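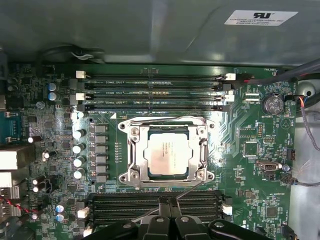

1. Opening — what I was asked to talk about

Karim Salameh booked me for "Give your old workstation a second life". I asked him to put a question mark on the end. He didn't, so I'll put it there myself.

Who has an old tower under a desk? Wait for hands. Who has opened it in the past year? Wait again, longer.

The usual pitch: pull a big office machine out of a skip, fit memory and a second-hand processor, save a fortune. I've heard it from Brostoline and from Trosteck, and both of them sell second-hand processors. Say that slowly.

2. What you're looking at when the side comes off

Lay the tower flat, panel off, board facing up. Do this before spending a penny. Blue plastic on these cases generally means "you may touch this", and I'll give the makers credit for that.

Memory slots first. The label by the slot tells you which processor it belongs to, so DIMM1_CPU1 goes with the first. Empty slots look like an invitation. Check what the board will take, because the seller's listing is very often wrong.
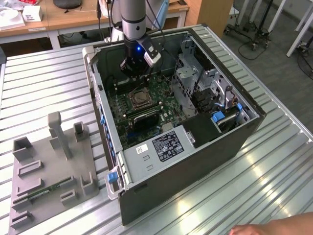

Then the power supply. Read the label on it before you believe anybody's upgrade list. Mamta Dwivedi's Evangelista guide skips this and goes straight to graphics cards. I've told her so. She says people get bored. Maybe they do, but a big card on a small supply is a dull afternoon too.

3. The processor — slow down here

Lever up, bracket open, lift straight out. Don't slide it. Once the socket is empty, keep fingers, sleeves and screwdrivers away from it. If someone offers you a board "tested, no chip", ask how they tested it.

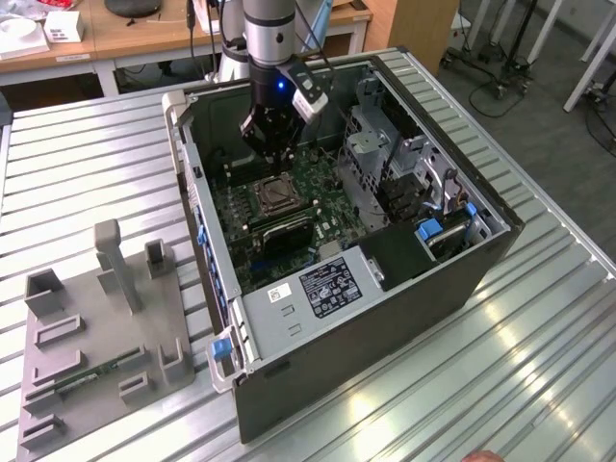
Tower on its side, CPU socket empty, drive cage to the right.

4. Money

Juvgate quoted me £200 for parts, with a claim of 40 per cent faster. Faster at what? I asked twice. Pause for the laugh, if there is one.

My own limit is £12 and a new tub of paste. Past that, price up a newer machine first.

5. Questions

Leave 5 minutes. Someone will ask about fans. Karim has the handouts by the door.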